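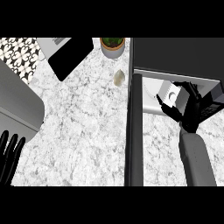 Fixed timestep vs. variable with clamping for a small physics puzzler

January 19, 2025 by caler_dev
2 min read

caler_dev
Moving Stollis from a variable timestep to a fixed one. Stacked crates jitter when the frame rate drops, and replays drift after a few minutes. Current clamp is 1/30 s. Is there any reason to keep variable stepping if I only ship on desktop?

nsung
No. Fixed step, accumulator, interpolate the render transforms. Replays that store only input need it anyway.

K_Fuchs
Mostly agree, but interpolation adds up to one step of latency. At 60 Hz you feel it when dragging objects with the mouse. I draw the dragged body at the raw cursor position and interpolate everything else.

prieto_c
Disagree with the default advice. Substepping inside a variable frame fixed my stack jitter with far less rewriting. Four substeps, solver iterations down to two, same CPU cost.

nsung
It fixes the stacks. The replays still drift, as your dt comes from the wall clock.

prieto_c
Record dt with the input. 4,000 frames of floats is nothing.

nsung
Then playback is tied to the recorded frame pacing, and fast-forward gets awkward. Also check iteration order – if your contact pairs come out of a hash map keyed on pointers, neither method will replay correctly.

caler_dev
It was the contact pairs. Sorted them by body ID and the test replay now matches through frame 2,911, where it used to split at 557. Going with fixed step at 120 Hz. Still get a mismatch between debug and release builds.

K_Fuchs
Compiler flags. Look for fast math and fused multiply-add in release.

11 comments
Share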